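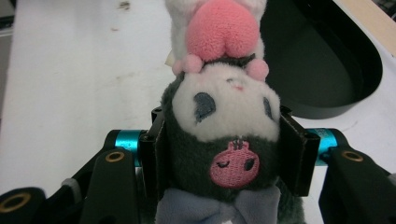
Speaker notes: Do you need the live feed? Pulling third-party content into your site

Slot is 25 minutes with questions. Keep the intro short.

Opening

Ask who has a social feed or a review widget on their home page. Then ask who has clicked on one this year, on anybody's site. Wait for the laugh, move on.

My position: most embedded feeds are there because a vendor demo looked good. I'm not saying never. I'm saying I have yet to see a client who checked.

Slide 2 – what Bosdale had

Bosdale is a mid-sized shop site, PHP on shared hosting. Their front page called three outside APIs on every page load, in a row, no caching. When one was slow, the whole page was slow. The agency before us had sold this as "real-time." Nothing on the page changed more than twice a day.

Show the waterfall chart. Don't read it out. Point at the long bar: 819 milliseconds waiting on one feed, and the feed sits in the footer.

Slide 3 – the usual fix, and what's wrong with it

People say move it to JavaScript and load it later. Fine, the page appears sooner. But you have now put someone else's script on your checkout domain, and if you call the API straight from the browser, your key is sitting in the source. I found Postov's key that way with View Source and no special skill. (Ask them again if I can name them. If not, say "a client.")

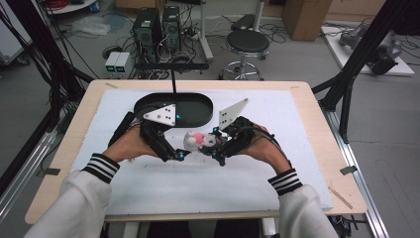

Slide 4 – the boring version

A cron job runs every 12 minutes. It fetches the feed, checks that the answer is valid JSON with the fields we expect, and writes a file. The page reads the file. If the fetch fails, the old file stays where it is.

The whole script is 151 lines, and a good part of that is error handling. Somebody will say a queue would be cleaner. Maybe. Ask them what happens at 3 a.m. when the worker dies and who gets the call.

Mention timeouts here – I forgot last time and got two questions on it. Set both, the connect one and the total one.

Slide 5 – the Carroll plugin

I was told it does all of this for you. I tried it on a test site. It does cache, but it clears the cache before it asks for new data, so a failed request leaves you with an empty box. Maybe a newer version is better. Test it yourself before you believe me or the readme.

Slide 6 – did anyone miss it?

On Clurberg we took the feed off completely on a Wednesday and told only the site owner. No complaints came in. One site proves very little, so say that out loud before someone else does.

Questions

Likely: rate limits, tokens that expire, images that vanish at the source. For the last one, check the terms before you copy anything to your own server.

Leave the sample script on screen while people pack up.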